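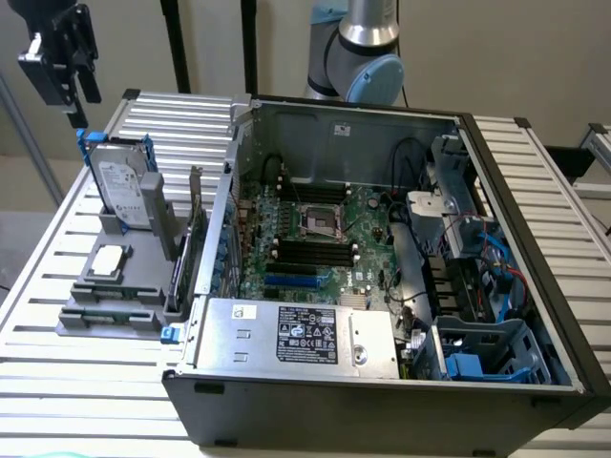 Which memory slots do I fill first?

Stiva
I'm putting an old Dell tower back together and all the memory slots are empty — one bank above the processor socket, one below. I've got a pair of matching sticks. Does it matter where they go?

Ocampo
It does! Look for the slot numbers printed on the board and start with the lowest pair. Mine was fussy and wouldn't boot till I'd done that. Get the processor in before the cooler, obviously.

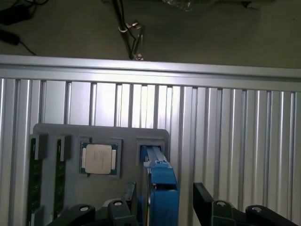

Can I mix a 2 GB stick with a bigger one?
Usually, if they're the same type, but I'd stick with matched pairs.

Virko
just try it and see, worked for me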